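Last updated: 18 June 2018

Kustenov ring and rod set: bench review

The Kustenov set is sold for handling practice: stacking, threading, lifting and turning. It consists of three rings and one rod. We bought ours from Berchtold in April at the ordinary price and have used it on two tables since then, one with a matte white top and one with a wooden top.

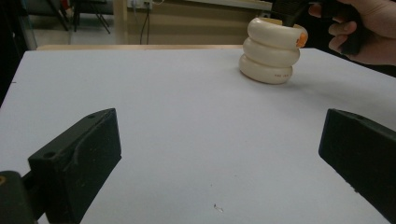 Rings, stacked on the white table

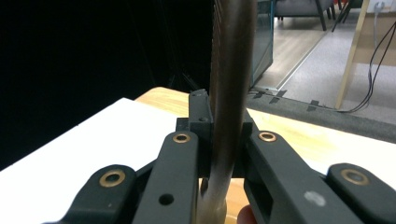

Cunberg Bench Reviews | Issue 23

Contents and weight

The set came in a plain carton with one folded sheet of instructions. On our scale the full carton weighed 1,534 g. With the packaging removed the contents weighed 1,470 g, so very little of what is paid for in postage is card. There is no tray inside. The parts are held apart by paper, and once that has been thrown away they touch each other whenever the carton is moved. Keep the paper.

The instruction sheet covers four exercises and a cleaning note. It does not say what the parts are made of. We asked the supplier and were referred to the same sheet.

The rings

The rings are off-white, smooth and fully rounded, with no flat face above or below. This is the main design decision in the set and most of its behaviour follows from it. Two rounded surfaces meet along a narrow line, so a ring can be set down well off centre and will stay there, within limits. A column of three usually ends up with some lean. In the first picture the top ring has been placed to the right of the one under it and the column is standing.

For practice purposes this is useful. A flat-sided ring gives the same result whether it is placed with care or dropped. These do not. If the upper ring is released before it has settled, it rolls a short way on the curve of the lower one and stops in a new position, and the next ring has to be placed to suit. Someone who lets go too early will see it straight away.

We carried out 700 full stackings over the test period, divided between both tables. The rings slid a little more readily on the white top when pushed from the side. On the wooden top the bottom ring stayed where it was put. The difference is small but a beginner will notice it, and a thin cloth under the bottom ring removes it.

Surface wear after this was light. There are some dull spots on the undersides of the rings, which can be felt with a fingernail and are hard to see except under a lamp. No chips.

Markings

One ring has a small orange patch on its side. The instructions use it as a reference for the turning exercise, in which the ring is rotated on the stack until the patch faces a chosen direction. The patch is bright enough to find from across the table, and it has not lifted or faded. It would be better if all the rings had one. As supplied, the turning exercise can only be done with one ring, and it is least demanding when that ring is on top.

There is also a very small line of print low on another ring. It is too faint to be of use at working distance, and we would have preferred a larger size or none.

Opening

The hole through each ring is generous. A tool can be lowered into the top of the stack with room to move, and the second exercise on the sheet depends on this: the ring is lifted from the inside, without touching the outer surface. It is harder than it reads. The curved wall offers little to press against, and too much force sends the ring sideways off the column. Allow plenty of attempts, and put something soft along the table edge.

The rod

The rod is dark brown and glossy. Most of it is a straight cylinder, and towards one end it becomes wider and bends, with a more bronze colour over the curve. It is pleasant to hold and easy to wipe clean.

The gloss is a drawback. It shows every fingerprint, and with a tidy light source overhead it throws a bright line down its length that makes it difficult to judge whether the rod is upright. We moved the lamp. A satin finish would solve the problem, and Huller offers one on its comparable set.

The bent end means that the rod cannot stand by itself. It has to be held or laid down at all times, and when laid down it rocks onto the bend before it comes to rest. The sheet recommends keeping it upright in a jar between exercises. A jar is not supplied.

Compared with the Huller set

The Huller rings are flatter, stack straighter and take up less space in a drawer. They are the better choice for small children or for anyone who only wants something that stacks. The Kustenov rings ask more of the hand and give clearer results when a placement is poor. We would not mix the two, as the Huller rings do not sit well on the rounded ones.

Cleaning

Warm water and a drop of washing-up liquid. The grooves between stacked rings collect dust if the column is left standing for a week or more, so store the rings side by side.

Verdict

Recommended for adults and older pupils, with reservations about the finish of the rod and the single orange patch. The rings are the reason to buy it. If Berchtold begins to sell them separately, we would take two sets of rings and leave the rod out.

Related reviews

Huller flat ring set
Berchtold threading board, large
Non-slip table cloths compared
Kustenov peg block: long-term report
Desk lamps for close work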